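Widness Mixed-Item Sorting Bin
User Guide, Section 4: Filling, Clearing and Cleaning the Bin

4.1 Before you start

The bin is intended for short-term holding of mixed household items before they are put away, recycled or thrown out. It is not a storage container. Items should be cleared at least once a week. A fixed day, such as Monday, is easier to keep than a variable one.

Place the bin on a flat, level tabletop that can carry the full load. The maximum load is 15 kg, spread evenly over the floor of the bin. Leave at least 80 mm between the low front wall and the edge of the table.

CAUTION: The metal rim may have sharp spots if the bin has been dropped or struck. Run a folded cloth along the rim before first use. Do not use a bare hand.

4.2 Orientation

1. Turn the bin so that the low wall faces the user. The tall wall goes to the back.
2. Check that the bin does not rock. If it does, move it to a flatter part of the table. Do not shim it with cardboard.
3. Check that the holes in the floor are open. Clear them with a wooden toothpick if needed.

Note: The holes are not drains for standing liquid. Do not pour water into the bin while it is on the table.

4.3 Filling the bin

1. Put heavy and compact items in first, directly on the floor.
2. Lay long boxes at an angle if they do not fit flat. One end may rest on the rim as long as the other end is supported inside the bin.
3. Place brushes along a side wall with the bristles toward the back.
4. Put hand tools in last. Tools with long handles may project over the rim at a rear corner, never at the front.
5. Empty drink cans completely before adding them. Crushed cans are acceptable.
6. Stop filling when items can no longer be lifted out singly.

CAUTION: Close pliers, shears and similar tools before reaching past them. If a tool has a lock, engage it. Spring-loaded handles can shift when a nearby item is removed.

The following must not be placed in the bin: glass, food, loose batteries, aerosol cans, open containers of any liquid, and blades without a cover. 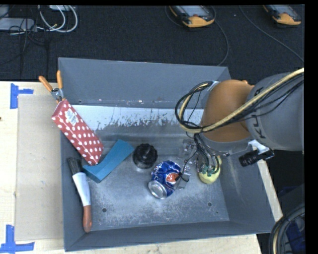 4.4 Clearing the bin

Clear from the top down and from the rim inward. Pulling an item from underneath can cause the rest to slide toward the low front wall.

1. Remove any tool that projects over the rim. Lift it straight up until the whole tool is clear of the corner.
2. Remove long boxes. Hold the box at both ends. Check what the lower end is resting on before lifting.
3. Remove cans and other recycling. Crumpled cans can have sharp creases; wear light work gloves.
4. Remove brushes by the handle.
5. Remove the remaining small items one at a time.
6. Sort each item as it leaves the bin, using Table 2 in the Trutano Sorting Card supplied with the unit.

Note: Printed labels should be left on boxes until sorting is finished. A label that has been peeled off inside the bin tends to stick to the floor and must be removed as described in 4.5.

If an item cannot be identified, put it in a separate tray. Do not return it to the bin. Items left in the tray at the next weekly clearing are treated as waste.

4.5 Cleaning

1. Make sure the bin is empty.
2. Brush loose dirt toward the front wall and lift it out with a dustpan.
3. Wipe the floor and walls with a damp cloth and mild dish soap.
4. Soften label residue with warm water for 2 minutes, then rub it off with the cloth.
5. Dry all surfaces, including the area around the holes.

Do not use steel wool, scouring powder or bleach.

Scuffs, scratches and pale rub marks on the metal floor are normal wear. They do not affect use and are not covered by the warranty. A worn band along the back of the floor is also normal where items are regularly pushed toward the tall wall. Replace the bin if a wall is cracked or if a hole has torn outward.

4.6 Problems

Bin slides on the table: Clean and dry the underside. If it still slides, fit the Mackay grip mat (part 187).

Long items tip out: The lower end is not supported. Clear the bin and refill it in the order given in 4.3.

Rattling when the bin is moved: Empty the bin before moving it. It must not be carried while loaded.

Sticky floor: Residue from a can that was not fully emptied. Clean as in 4.5.

Replacement mats and sorting cards are available from Wisness Home Supply. Quote the part number when ordering.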